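About us

Plendine is a small robotics group. We work on one thing mostly: getting an ordinary two-finger gripper to pick up bendy, see-through, badly shaped plastic parts and put them in the right bin. Rigid boxes were solved before we started. Curved strips and clips were not, at least not at a price a small warehouse would pay. 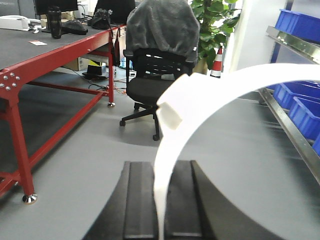 Our method is called Kermani. Short version: no overhead camera, no CAD model, just the view from the wrist and a policy trained on people steering the arm by hand. The wrist view has an obvious problem, the part gets in the way. A long white strip held up front loops right across the view of the shelving, blue bins included, and the policy still has to know where the bin is. So Kermani keeps a short memory of what it saw before the grasp. 4 seconds, more didnt help.

What we found

Training set was around 1,000 hand-steered picks. Less than we planned for. Memory on, the policy placed parts in the right bin far more often than the same network without it. Biggest gain on curved parts, almost none on flat ones. We expected the reverse.

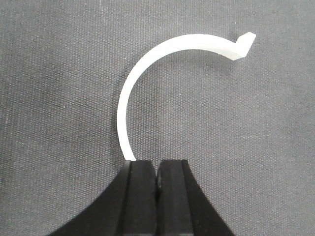 Grasp point matters more than grip force. Pick a strip near one end and it swings, pick it mid-span and it blocks more of the view. We let the policy choose and it mostly goes for the end. Slower carry, better placement. Still arguing about whether that holds for longer pieces.

Drindberg is our test set. 10 part shapes, all thin plastic, all awkward. We swap the shelf layout between runs so the policy can't just learn the room. Lighting we leave alone for now, thats next.

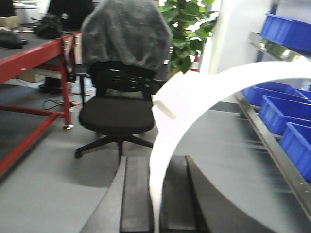
Carrying a curved part, bins to the right.

Failures get logged the same as successes. Most common one: part released too early, catches on the bin rim. Second: right shelf, wrong bin. Bins that all look alike are hard when you only have one camera and it's moving. Blur makes it worse, so we train on blurred footage too and dont throw it out.

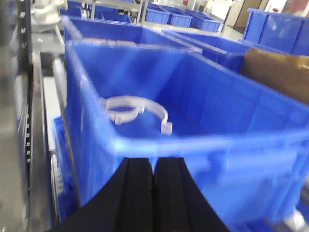
Where we are

Drerarport, ground floor, one long room with benches and shelving. Started as a team of 4, all still here. Write first if you want to visit, mornings are best, the arm is usually running by 9.

Work with us

Looking for people who like data cleaning as much as training. Also partners with odd parts they can't automate. Send us a bag of them, we'll tell you if Kermani can handle it and roughly how long it'd take to teach. New results go up on the Drindberg page, next batch in January.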